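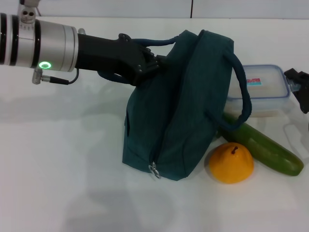

Figure 3. Gripper closed on one handle of the teal bag.

4.2 Connector failures in modeling amplifiers

Of the 2,907 repair tickets in the Skotine archive, 711 mention a ribbon cable. Most mention it rudely. We read all of these and kept the 592 in which the technician named the amplifier and said what had been done to it, a standard of record keeping that the trade meets when it is in the mood. 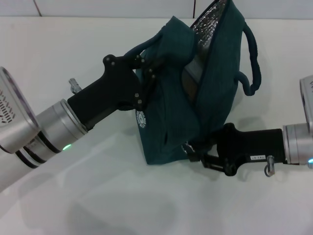

The Jilano combo dominates the set. Its main board hangs upside down over the speaker magnet, and the header latch opens toward the player's knees. Rimkutė reports the same layout in an earlier survey of practice amps and calls it "unfortunate," a word we have adopted for the coding sheet.
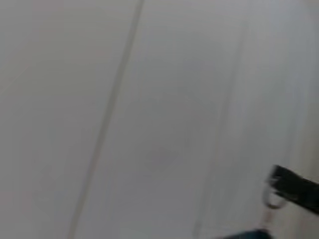 Reading time: 6 min

Owners tend to describe a loose ribbon as a tone problem. Tickets speak of "fizz," "a blanket," and in one case "less Tuesday." Roughly 200 of them record a tube swap or a new speaker before anyone opened the chassis. Reseating the cable cost nothing and was tried last.

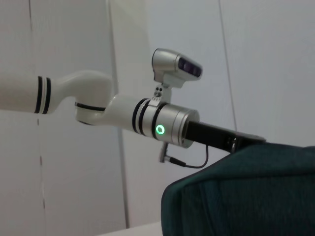 Linari heads fared better, mainly through having a longer cable with some slack in it. Strain at a joint depends on how the run is dressed as much as on the part. The white arm in the last picture makes its bend at a smooth, rounded elbow housing, and an amplifier cable would be lucky to get a curve that gentle. In the Jilano it is folded flat under a standoff, then folded again. We return to latch types in Section 4.3.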